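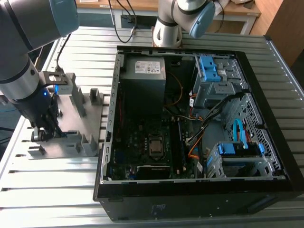 Moving house, or why the blog looked odd last week

Thursday, February 7, 2019

If you came by last week and found a white page with the word "Array" in the top corner, that was me. I was improving things.

I've been on the same blogging setup since I started, with a theme called Fosusard that I picked because the header was a nice blue. It had a sidebar on both sides. One held the archive and a tag cloud, in which "marmalade" was the size of a bus. The other held widgets, and I am a weak man where widgets are concerned. By Christmas there was a visitor map, a moon phase, two separate search boxes and a button inviting you to share my thoughts on a network that closed some years ago.

Ruth Hartley, who has read this blog longer than is good for anyone, wrote to say that her phone now took so long to load it that she'd started putting the kettle on first. So I decided to have a clear-out. 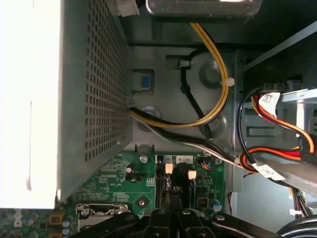
Power supply, case open.

The first job was the plugins. I had 10 of them switched on and could explain four. One was called Tridow and its settings page had a single tick box labelled "Enable". I unticked it and all the apostrophes on the site turned into little black diamonds. I ticked it again and they stayed as little black diamonds. If anybody knows what Tridow is for, please write in, but I've deleted it now so the interest is purely historical.

The apostrophes took me two evenings. There are 1394 posts on here, and I use an apostrophe the way other people use salt. Hafiz Oei told me there was a search and replace tool that would do the lot in one go, and so there was, and it did. It also did the web addresses, which I hadn't asked for, and after that every picture I'd ever put up came out as a small grey box with a cross in it. Backup restored. Start again, this time reading the instructions down to the bottom.

Then the new theme. I tried three.

Fultby was very handsome in the demo, which was full of enormous photographs of Scandinavian chairs. With my own stuff in it, it looked like a closed-down shop. It also wanted a "hero image" for every post, and I don't see what the hero image would be for a piece about bin collections.

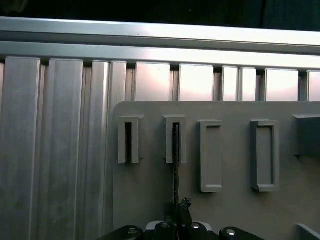 The second was free for as long as you didn't mind a line at the bottom of each page recommending a firm of loan brokers, and you couldn't take the line out without breaking the menu. I did mind. I took it out. The menu broke.

So I've ended up with Oddsson, which is plain, has one sidebar, and lets me change the colour of the links and very little else. I suspect that's the right amount of freedom for me. It loads quickly, too. Ruth reports that she no longer has time for the kettle and is rather put out about it.

A few things have gone. The moon phase, obviously. The guestbook, which had 500 entries, about 100 of them from human beings, and the rest very keen on handbags. I've saved the human ones as a plain page, including the long argument between Gunhild Stougaard and Bent Thygesen over whether a full stop goes inside the bracket. They never settled it, and comments on the page are closed.
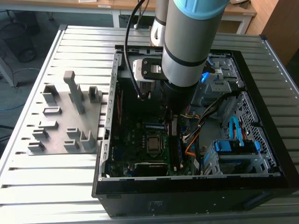

Robot arm over the open tower.

Some things are still wrong. The archive thinks everything before June 2011 was written on the same afternoon. Categories have come across with their names in lower case, and "books" appears twice, with different posts in each. The RSS feed may have sent you the whole of the back catalogue in one go, for which I'm sorry, particularly to Ditte Eskildsen, who gets it by email.

Old links ought to work. If one doesn't, leave a comment under this post with the title of whatever you were after and I'll have a look at the weekend. The comment form is the new one, so press the button once and wait. It does go through, it just doesn't tell you.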